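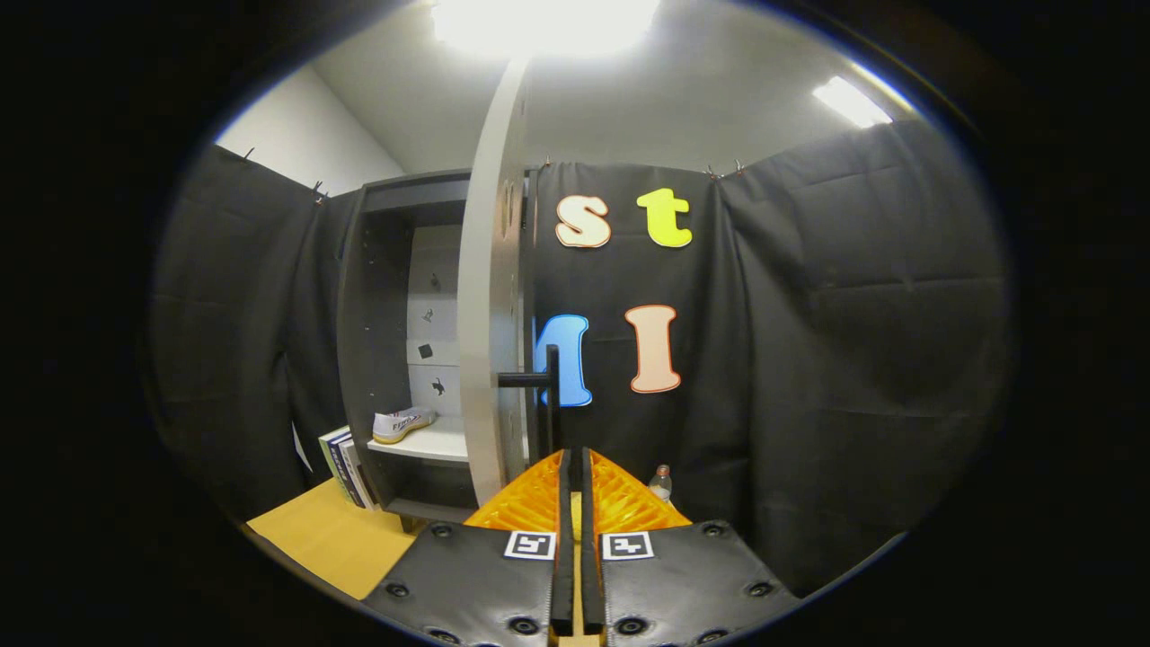 I have been trying to learn Turkish since last July, and the thing that has helped most is swapping voice messages with Tülin Tekin, who I met through the language board at Hostlow library. She wants better English for work and I want to be able to talk to my mother-in-law without my husband standing between us.

We send each other two messages a day, one in each language. They are never long. Mine are mostly what I ate, what the weather did and whether the 88 bus turned up. Hers are much more interesting, but she speaks quickly and I usually need to play them three or four times. I write down the words I miss in a notebook and look them up in the evening.

The verbs are still the hard part. Everything gets added on to the end, so by the time I have worked out what somebody is doing I have forgotten who they were doing it to. I bought a grammar book in the spring and got as far as chapter six. I may go back to it – the tables at the end are useful even if the exercises are dull.

Juraj Trnka from my old evening class said I should read children's books, so I borrowed two. One was about a hedgehog and I managed it with the dictionary. The other was in rhyme and I gave up on the second page. Rhyme seems to allow people to put the words in any order they like.

Last Sunday I rang my mother-in-law by myself for the first time. We talked for nine minutes, mostly about apricots. She has been making jam and wanted to know whether we could get good ones here. I said no, they are hard and expensive, and she understood me. Then she asked something about a cousin and I lost the thread completely, so I said "yes, of course" and hoped for the best.

My husband has since told me that I agreed to a visit in September. I have started a new page in the notebook for words to do with trains and luggage.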